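3.2 Surface materials and item placement

Accept cookies to remember your preferences. Manage settings

Tables in the Sastmont and Nodon reading rooms were replaced in the same refurbishment, and the two sites therefore share a furniture specification. Suseden kept its older painted tables and is treated separately in Section 3.4. Seat occupancy was taken from the desk logs, which record one line per visit and give the table number, the time of arrival and whether the reader left anything at the seat during an absence. After duplicate lines were removed, 938 visits remained for Sastmont and 798 for Nodon.

An absence was defined as any gap between leaving and returning that staff entered in the log. Gaps that ran over closing time were dropped. Of the retained visits, 419 at Sastmont included at least one absence, compared with 179 at Nodon. The difference follows the layout of the buildings: the Nodon café is inside the reading room, and readers who buy a drink there do not pass the desk. Absences at Nodon are therefore under-recorded, and the two figures should not be compared directly.

Items left at a seat were coded by the scheme of Amarasinghe, with one change. The original scheme puts bags of all kinds in a single class. In the present study thin plastic bags were coded apart from rucksacks and handbags, as pilot interviews suggested that readers looking for a seat give them less weight as a sign that the place is taken. A bag was coded by its outer material only, and its contents were not recorded. Coats on chair backs were coded as clothing even where a bag hung beneath them.

14 shares | 2 comments

Contrast between item and surface was scored on a three-point scale (low, medium, high). White or clear items on pale wood finishes were scored low unless print or a strong colour was present. Glare was noted separately, as daylight can lighten part of a tabletop and reduce contrast further.
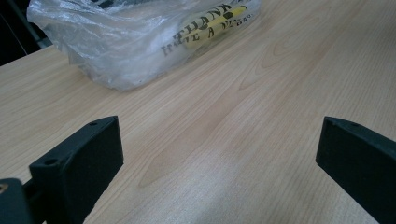 Figure 4. Crumpled translucent white plastic bag on a pale wood-grain tabletop.

Scores were assigned by two coders working apart. Disagreements were most common between low and medium, and these were settled in favour of the lower score. Logs from December were left out at both sites owing to shortened opening hours.

Sign up for new article alerts by email. Unsubscribe at any time.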